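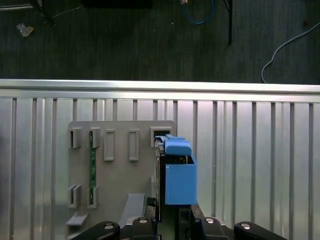 Open Day at Ambrosio, Sodley

I have wanted to get inside the Ambrosio works for years. If you have ever bought a refurbished office computer in our part of the county, there's a fair chance it passed through the long brick building behind Sodley station, and I've owned two of those machines myself (one is still running my mother's sewing patterns). So when the open day was announced for March 13, 2019, I took the day off, packed a sandwich and caught the early train.

The walk from the station is 12 minutes if you go along the canal, and please do go along the canal. The road is shorter on the map but you spend half of it waiting at the crossing by the tire shop. The towpath comes out right beside the old loading dock, where there was a hand-lettered sign, a table of name tags and a very large urn of coffee. I had a tag that said VISITOR 17, and I wore it home by mistake.

A building that used to make stockings

The place was a hosiery mill long before it saw a computer, and you can still feel it. The windows go almost to the ceiling, the stairs are worn into shallow dishes, and up on the top landing there's a framed page from a wages book with all the knitters' names in brown ink. Mogens Kjærgaard took our group around. He came to Ambrosio as an electrician when the mill was being rewired and just never left, and he knows where every cable in the walls goes. He is also a fast walker! Two of our party got separated before we'd reached the intake floor and had to be fetched back from the paint store.

Intake is where the trucks unload. Schools, town halls, insurance offices and hospitals all replace their computers on a schedule, usually all at once, and the old ones come in on pallets wrapped in so much plastic film that they look like cheeses. Everything gets weighed and given a paper ticket. The ticket stays with the machine all the way through the building, and I loved how plain it was: a square of yellow card on a loop of string. Mogens said they had tried printed labels, but the glue left marks that took longer to clean off than the dust did.

Dust, by the way, is a whole department. There is a booth with a big extractor, and a woman in ear protectors showed us what had come out of a single machine from a bakery office. It was flour. Packed solid, like a little gray loaf. A machine from a hair salon, she told us, is much worse, and she wouldn't go into detail.
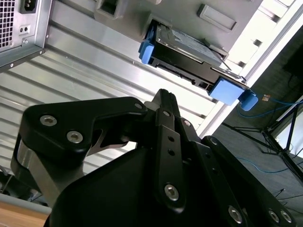 Taking things apart, slowly

My favorite part of the day was the strip-down area. I had pictured something like a scrapyard, all noise and hammers, and it's much closer to a watchmaker's shop. The order hardly changes from one tower to the next. Side panel first, then the cards, then the memory, then the drives, and the power supply last of all. Each kind of screw goes in its own tin. Khang Ngô, who was working at the end bench, let us try, and I can report that getting a drive cage out of a case without skinning a knuckle is a skill I don't have.

He had a lot to say about cases, and I could have listened all afternoon. Some makers put real thought into the person who will open the thing up later. There are folded edges where your fingers go, levers in a bright color, catches that click back where they should. Others seem to have been designed for someone with tiny hands and a grudge. Khang keeps a private league table on the inside of his locker door, and it has been revised so many times that the top of it is mostly correction fluid. He wouldn't let me write down the bottom entry. I'll only say that I used one at work for years and wasn't surprised.

Drives get special treatment because of what may be on them. They are pulled, logged against the yellow ticket and taken to a locked room with a half door, like a hotel cloakroom. The good ones are wiped with a program called Drikano, written in the building, and the worn-out ones go through a shredder that I am sorry to say we were only allowed to hear.
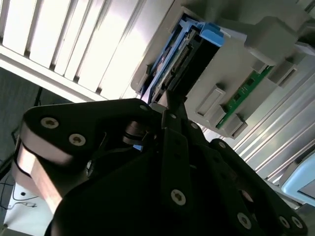
It makes a noise like someone eating toast in the next room, only much bigger toast. A small boy in our group asked if it could shred a bicycle, and Mogens gave the question proper thought before saying that a bicycle would have to be cut up first.

What struck me about the wiping room was the paperwork. Every customer gets a certificate for every drive, and an office that sends in a few hundred computers gets a stack you could stand on. The largest single delivery last October was 394 towers from one college, and the certificates went back in a wine box. I asked if people really read them. Apparently one school does, every line, and once phoned up about a serial number with two digits swapped. Good for them!

Lunch, and a word about the pie

We stopped for lunch in the canteen, which everybody calls the Drirasance. I asked three people where the name came from and got three different stories, one involving a ship, one a misspelled delivery of curtains, and one that was only a shrug. There was leek pie. I had brought my sandwich, as I said, and I carried it home again untouched. The crust was the kind that shatters all over your sweater. If they hold the open day again I'd go for the pie alone, so get in line early, as it was down to soup by the time the second tour came in.

Putting things back together

Upstairs, after lunch, we saw the other half of the work. Parts that pass testing are cleaned and sorted onto shelves, and a builder picks from the shelves to make up an order. A library might want plain quiet machines with plenty of memory. A youth club wants whatever can run games. The builders I spoke to all had opinions on fans (big slow ones, please, never small fast ones), and one of them made me put my ear next to two machines in turn until I agreed with him. I did agree with him. I've been listening to my own computer ever since and it's driving me mad.
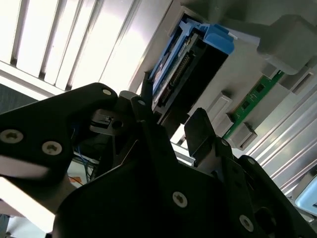 The test racks run overnight. A finished computer has to copy files, warm up, cool down and start again until morning without a hiccup, and if it fails, the yellow ticket goes back on and it travels downstairs once more. There's no shame in it, according to Mogens. He pointed out a tower that had made the trip so often it had a knotted bunch of tickets on it like a luggage tag collection. It's the one they use in the front office now.

The bits that can't be used are sorted too. Steel, aluminum, copper wire and circuit boards all go into separate cages by the back doors, and the bare cases are stacked outside under a roof. I hadn't known that the color of a circuit board tells you nothing about its value, and that it's the connectors the buyers want to see.

If you're going

Wear flat shoes, the stairs are steep and the treads really are slippery. Bags have to be left at the door, but there are hooks and somebody watches them. The tour is free, with a jar for the canal cleanup if you feel like it. The shop by the exit sells refurbished keyboards, and also loose keys by the scoop, out of old sweet jars. I bought a scoop for my niece, who wants to make earrings. There were a great many letter Qs in it and not one working vowel, so I may have to go back for another.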